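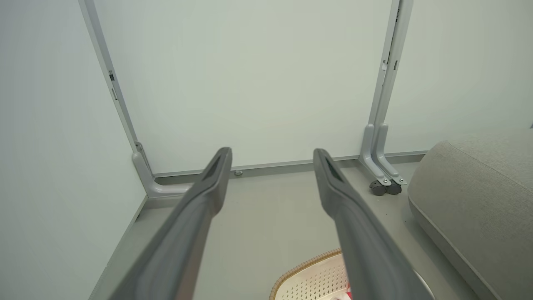 5 February 2023

Budget day! I have been looking forward to this since December, which probably says something about me, but never mind. Nuno Torres came round with his laptop and a bag of oranges and we sat down with the Pilletti quote at last. 3,188 for the second arm, delivery included, and 300 on top if we want the spare set of fingers. We want the spare set of fingers. I said so before he had finished reading the line out.

The Guerreiro one is cheaper, and I did try to be fair to it (I made two columns and everything), but the gripper opens less far and you have to buy their own mount for the wrist camera. By the time that goes in the gap is tiny. Nuno still likes it for the software. He may be right, but I've used the Pilletti controls for long enough now that my hands know them, and learning a new set in spring would drive me up the wall.

Then the long bit: where does the money come from? Korholm have said yes to their half, in writing, hurrah. The other half is ours and I've moved the new desk to next year to cover it. I don't even mind! The old desk wobbles but it holds a monitor.

What I really want is both arms tidying together, one holding a basket still while the other picks things out and puts them away. With one arm you spend your life nudging the basket back to where it was. I drew it all out on the back of the Skanum delivery note, with arrows, and Nuno added a third arm just to be silly, and then we both went a bit quiet looking at it.

Delivery is 19 working days from the order. Still to sort before I press the button:

Ask Pilletti if the fingers can be bought singly.
Measure the doorway again, with the crate size this time.
Find out who signs for Korholm now.
Longer power lead.

Nuno took the oranges home with him by mistake. Must ring him tomorrow about the lead, he thinks he has one in the garage.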